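**Re: [estura-cc] Sunday's scorebook, and the matter of the 32**

On Sunday evening Mounir Salem wrote:

> Before this goes in the season records, can somebody check my innings? The book has me on 29 and I am fairly sure it was 32. There was a pushed three to deep cover off the Griletti left-armer, the tall one, and I think it went down as byes. I would not normally raise it but it affects my average.
>
> Also, are we still playing Clekeo at the end of August, and is it 40 overs or 35?

Mounir,

I have been through the book twice, once with my glasses on. The three you mean is in the 14th over and it is down as byes because the umpire signaled byes. I was sitting next to the Griletti scorer and we both wrote the same thing, an event so rare in this league that I'm reluctant to disturb it.

I do remember the shot. I remember you holding the pose for some time afterward. What I can't remember is any contact between bat and ball, and neither can Kuroda, who was at the other end and had to do the running.

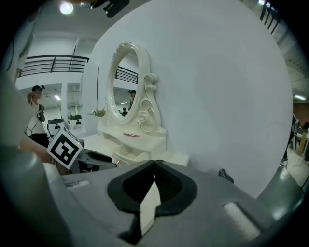

Then there's the average. You have been not out twice this season, both times at number 10, so those three runs move you a little less than you may be hoping. If you want to appeal, write to the league by Friday. They have upheld one scoring appeal in all the years I've kept the book, and that one involved a dog.

As for Clekeo: yes, it's on, 35 overs, 1 p.m. start at their place. Bring your own tea. They have asked us to park on the road this time and to stay off the outfield, a request I think was aimed at one car in particular – you know whose.

We finished on 200 all out, by the way, our best total since last summer and almost enough. Griletti got there with 3 wickets left and an over to spare. If the bowlers would like their figures I can send them privately.

I still need two more for the Clekeo game and a second umpire's coat. The old one has gone missing with a sweater and four bails in its pockets.

Doaa Belhaj
(scorer, and for the moment also fixtures)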